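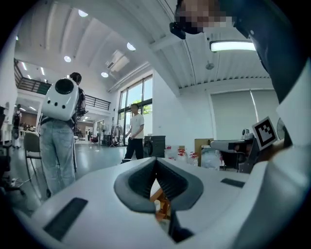 Fig. 1. Hand-held gripper with its marker, demonstration room, Clallport.

Notes from the visit to Stemo

Read these before the written report. The visit counts as one lab session. Bring your own notes too, as the slides from the talk will not be posted.

1. What the tool is for
The operator holds the gripper and does the job by hand. The recordings are used later to train a robot arm. The square black-and-white marker lets software work out where the gripper is and how it is turned. Stemo calls its recording software Skusura.

2. Figures from the talk
One task needs 200 good recordings before training starts. The set we were told about has 1,717 recordings, and 161 were thrown out at checking. Sessions run in March and again in the fall.

3. The sink station
Two grippers are used, one in each hand. A cup stands on the rim of the basin, near the left corner. Note how close the right gripper has to come to the front edge of the sink to reach it.
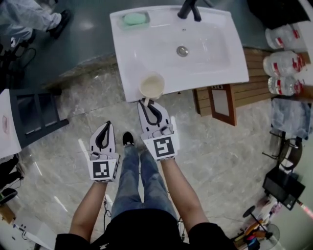
4. For the report
Write one page. Pick a household task and list the steps for each hand. Say which steps you expect to be hard to record. The reading is Ó Riain, chapter on teaching by demonstration.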